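Repair Evenings at Narnamell Hall – Progress Report to the Clultirent Fund
Fri 16 June
By the Narnamell repair evenings coordinator

Well, we're past the halfway point and I'm happy to say people keep coming! We've had 304 items through the door so far, mostly lamps, radios and toasters (so many toasters), and 34 people have now done the beginner training. I'd hoped for more evening sessions by now, but the hall was double-booked twice in spring and we lost both dates.

The sorting of donated parts is going well. Old stock from the Abreu shop closure filled most of a van, and we're still working through it.

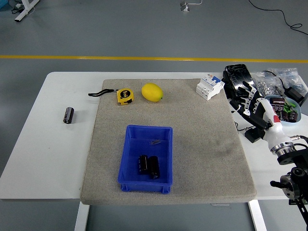

Capacitors in a blue bin on the gray pad.

Money next. We're a little under on tools and a little over on hall rent – the rate went up and I didn't catch it in the budget. I'd like to move the tool money across if you're okay with that. The insurance is paid through September.

The Urkadon group has asked if we'd run six sessions over at their place. I said yes in principle, but we only have two people who can sign off electrical work, and they're both pretty stretched. Training a third is my top job for the summer.

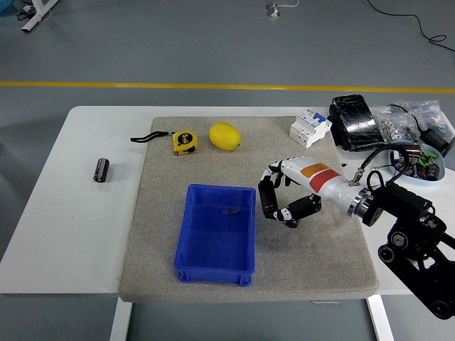

What's next

New flyers, a proper booking sheet, and a sewing night, which folks have been asking for since we started. I'll send the full accounts with the September report.

Last updated: Fri, after the evening session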